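Getting the bathroom bits sorted (and the floor while you're at it)
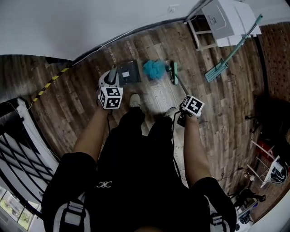 CLEANING & TIDYING

Twice a year, usually in April and again when the clocks go back, I get every brush, mop and scrubby thing we own out onto the floor and have a proper look at them. It's a daft little ritual but I do love it! Things get lost in cupboards, and then you buy another, and then you own three of the same brush and can't find any of them.

I start with the bath pouf. Mine are always turquoise (I like a bit of colour in the shower) and they go grim in the middle long before they look it on the outside. Pull the netting apart and have a sniff. If it's only a bit soapy, soak it in warm water with a good glug of white vinegar, about 200 ml to a washing-up bowl, then rinse it like mad and hang it by its loop somewhere airy. If it still smells musty after that, bin it.

Small brushes next. Rinse the bristles under the hot tap, comb out any hair with an old fork and leave them to dry with the bristles pointing down, so the water doesn't sit in the base. I used to stand mine upright in a mug and wondered why they went slimy. Sabine Ehlers, who I shared a flat with in Millville, kept hers on a cup hook inside the cupboard door and I've copied her ever since.

Flat mops! I'm a complete convert. I had one of those big stringy ones for years and it left puddles all over the place, which is no good at all on wooden planks. With a flat one you can wring it nearly dry, go along with the grain, and get right up against the skirting board. Do the edges first, then work backwards towards the door. And don't leave it standing on its wet head overnight, it bends the thing out of shape and marks the floor. Lean it with the head up if you've got the room, or hang it.

On dark boards you see every smear, so I use hardly any cleaner, just a capful in half a bucket, and go over it afterwards with a dry cloth under my foot. It's quite good exercise if you put the radio on.

Mats want lifting and shaking outside before you mop (I always forget and have to do that corner again). Let the floor dry completely before the mat goes back.

Oh, and a plain white stool is very handy for parking things on while you do all this. Mine cost next to nothing at the Postbridge jumble and wipes clean with a damp cloth and a dab of bicarb.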